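Häufige Fragen zu Drehmomentschlüsseln: Auswahl, Kalibrierung, Reparatur

Drucken | Als E-Mail senden

Welche Bauarten führen Sie?

Auslösende Schlüssel mit Skala, fest eingestellte Schlüssel für die Serienmontage und elektronische Schlüssel mit Anzeige. Der größte Teil unserer Kunden arbeitet mit auslösenden Schlüsseln der Reihe Drurkus. Fest eingestellte Schlüssel liefern wir nur mit dem von Ihnen angegebenen Wert; eine spätere Änderung ist in der Werkstatt möglich, erfordert aber eine neue Kalibrierung.

Wie finde ich den richtigen Messbereich?

Gehen Sie vom Anziehdrehmoment aus, das Sie am häufigsten brauchen. Es sollte im mittleren Teil der Skala liegen. Im untersten Fünftel des Messbereichs sind auslösende Schlüssel nicht zuverlässig genug, und wer ständig am oberen Ende arbeitet, verkürzt die Lebensdauer der Feder. Decken Ihre Schraubfälle einen sehr weiten Bereich ab, sind zwei Schlüssel die bessere Wahl.

Welcher Vierkant passt zu meinen Steckschlüsseleinsätzen?

Die Größe des Antriebsvierkants steht im Datenblatt bei jedem Modell in der ersten Zeile. Reduzierstücke und Vergrößerungsstücke sind zulässig, solange das Drehmoment den Grenzwert des kleineren Vierkants nicht überschreitet. Für Kraftschraubeinsätze gelten eigene Adapter mit Stift und O-Ring.

Muss ich bei einer Verlängerung umrechnen?

Bei einer geraden Verlängerung zwischen Vierkant und Einsatz nicht. Wird der Hebelarm länger, zum Beispiel durch ein Einsteckmaul mit abweichendem Stichmaß oder einen gekröpften Ringaufsatz, muss der Einstellwert umgerechnet werden. Die Formel lautet:

Einstellwert = gewünschtes Drehmoment × L / (L + S)

L ist die wirksame Länge des Schlüssels von der Griffmitte bis zur Mitte des Antriebs, S die zusätzliche Länge in gerader Richtung. Beide Maße in derselben Einheit einsetzen. Steht der Aufsatz im rechten Winkel zum Schlüssel, entfällt die Korrektur.

Kann ich mit dem Drehmomentschlüssel auch Schrauben lösen?

Nein. Verwenden Sie zum Lösen eine Umschaltknarre oder einen Quergriff. Auch Modelle mit umschaltbarer Knarre messen nur in der Richtung, die auf dem Gehäuse mit einem Pfeil markiert ist. Für Linksgewinde bieten wir eine eigene Ausführung mit Durchsteckvierkant an.

Wie oft muss kalibriert werden?

Maßgeblich ist das Prüfmittelmanagement in Ihrem Betrieb. Wenn Sie keine eigene Regelung haben, empfehlen wir zwölf Monate oder 5000 Lastwechsel, je nachdem, was zuerst eintritt. Nach einem Sturz, einer Überlastung oder einer Reparatur ist das Gerät unabhängig vom Intervall zu prüfen.

Woran erkenne ich, wann die letzte Kalibrierung war?

Am Aufkleber auf dem Rohr. Darauf stehen Monat und Jahr der nächsten Prüfung und die Nummer des Kalibrierscheins. Ist der Aufkleber nicht mehr lesbar, genügt uns die Seriennummer. Sie ist am Knarrenkopf eingraviert.

Was kostet die Kalibrierung?

Die Preise richten sich nach Bauart und Messbereich. Die aktuelle Liste gilt seit dem 12. Juli 2025 und wird mit jedem Angebot verschickt. Eine Justage ist bei auslösenden Schlüsseln im Preis enthalten, Ersatzteile werden getrennt berechnet. Reparaturen führen wir erst nach Ihrer schriftlichen Freigabe aus.

Wie lange sind meine Schlüssel unterwegs?

In der Regel fünf Arbeitstage ab Wareneingang in Kavstead. Im August verlängert sich die Bearbeitung wegen der Betriebsferien um zwei Wochen. Wenn Sie in dieser Zeit nicht auf das Werkzeug verzichten können, fragen Sie rechtzeitig nach einem Leihgerät. Leihgeräte gibt es für die Modelle Drurkus 112 und Drurkus 3425, für andere Größen nur auf Anfrage.

Wie verpacke ich die Schlüssel für den Versand?

Stellen Sie den Schlüssel auf den kleinsten Skalenwert und legen Sie ihn in den Originalkasten. Ohne Kasten bitte einzeln in Luftpolsterfolie wickeln und so verpacken, dass sich nichts bewegen kann. Steckschlüsseleinsätze und Adapter behalten Sie bei sich. Bei elektronischen Geräten nehmen Sie die Batterien heraus, fest eingebaute Akkus melden Sie bitte vorher an. Der ausgefüllte Begleitschein gehört ins Paket, nicht außen auf den Karton.

Wie lagere ich einen auslösenden Schlüssel?

Trocken, liegend und entspannt, also auf dem kleinsten Skalenwert. Drehen Sie nicht unter diesen Wert, sonst kann sich der Mechanismus verstellen. Zum Reinigen reicht ein trockenes Tuch. Reinigungsbäder und Lösungsmittel waschen das Fett aus dem Gehäuse.

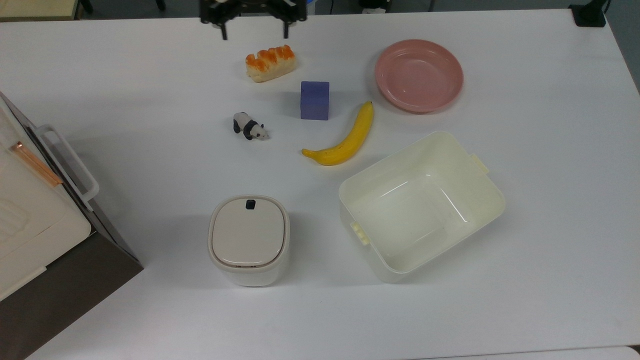 Weißer Tisch mit kleinen Haushalts- und Spielzeuggegenständen

Der Schlüssel löst nicht mehr hörbar aus. Ist er defekt?

Nicht unbedingt. Bei kleinen Werten ist das Klicken leise und in einer lauten Halle leicht zu überhören, der Ruck im Griff bleibt aber spürbar. Hat der Schlüssel lange gelegen, stellen Sie einen mittleren Wert ein und lösen Sie ihn einige Male aus, damit sich das Fett verteilt. Bleibt das Signal weiterhin aus, arbeiten Sie nicht weiter und schicken Sie das Gerät ein.

Reparieren Sie auch Fremdfabrikate?

Kalibrieren ja, sofern der Messbereich 3000 Nm nicht überschreitet. Reparieren können wir nur, wenn der Hersteller Ersatzteile liefert. Das klären wir nach der Eingangsprüfung und melden uns mit einem Kostenvoranschlag. Lehnen Sie ihn ab, erhalten Sie das Gerät unrepariert zurück und zahlen nur Prüfung und Versand.

Gibt es Reparatursätze für die Knarre?

Ja, für alle Umschaltknarren der Reihe Drurkus. Der Satz enthält Sperrklinke, Feder, Zahnrad und Sicherungsring. Der Tausch dauert wenige Minuten und hat keinen Einfluss auf die Einstellung der Messfeder. Nach unserer Auffassung ist danach trotzdem eine Prüfung fällig, siehe oben.

Wie lange gilt die Gewährleistung?

2 Jahre ab Lieferdatum. Verschleißteile an der Knarre, gebrochene Vierkante und Schäden durch Verlängerungsrohre auf dem Griff sind ausgenommen.

An wen wende ich mich?

Kalibrieraufträge und Leihgeräte: Nadine Chamoun
Reparaturen und Ersatzteile: Callum Fairclough
Rahmenverträge und Abholung im Raum Hebden: Keith Penrose

Halten Sie bei Rückfragen bitte die Auftragsnummer vom Begleitschein bereit.

Drucken | Als E-Mail senden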